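Este site usa cookies para melhorar a navegação. Ao continuar, você concorda com a nossa política de privacidade. Aceitar | Preferências

Categorias: Robótica, Dados, Compras de laboratório

# Zititz – toalhas, dois braços

Oi! Se você caiu neste README procurando só os episódios, eles estão na pasta `dados/`. O resto é o que eu queria ter lido antes de montar o orçamento da nossa primeira bancada (e que o Stijn Prins me cobrou por escrito umas quatro vezes).

## O que tem no conjunto

São 254 episódios de manipulação de toalhas e panos, gravados em outubro com dois braços. A mesa tem tampo de madeira e estrutura de perfil metálico preto, e os braços ficam presos nas laterais.
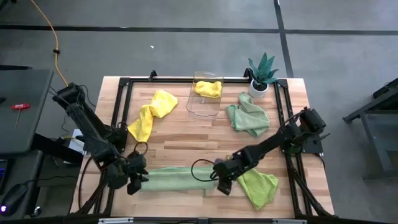 ## O que entrou na planilha (e o que eu esqueci)

Os braços todo mundo lembra de cotar. Eu esqueci cabo! Reserve verba para cabo, extensão, abraçadeira e suporte – na nossa planilha isso virou uma aba inteira. A Longo cotou os perfis com 45 dias de prazo, e a Wisby só fechava pedido a partir de 200 euros, então juntei cantoneiras e parafusos na mesma compra.

Os dedos das garras eu trataria como consumível. Peça pelo menos um par de reserva para cada braço, porque pano felpudo com borda costurada exige ponta fina e bem alinhada.

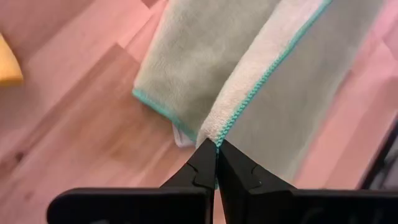
Para o segundo lote quero cotar também uns dedos com revestimento de borracha, se a Ziter topar vender avulso. Toalha é barata, compre de várias cores e texturas e não economize aí. Caixa plástica transparente também: pegue várias iguais, de uma vez, senão o modelo some do catálogo e lá se vai a comparação entre lotes.

Câmera é onde eu gastaria mais da próxima vez. Temos as de punho e uma fixa, ao lado da bancada, e o teto do laboratório é claro, com bastante luz. Ponha no orçamento uma câmera que aguente contraluz.

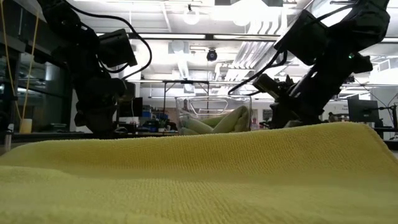

v. 4, p. 2

## Pendências

- Cotação nova dos dedos (Ziter)
- Frete da Longo, que veio separado da nota
- Decidir se a segunda bancada sai neste orçamento ou no próximo – Stijn, estou esperando sua resposta!

Tags: orçamento, bimanual, toalhas

4 comentários | Compartilhar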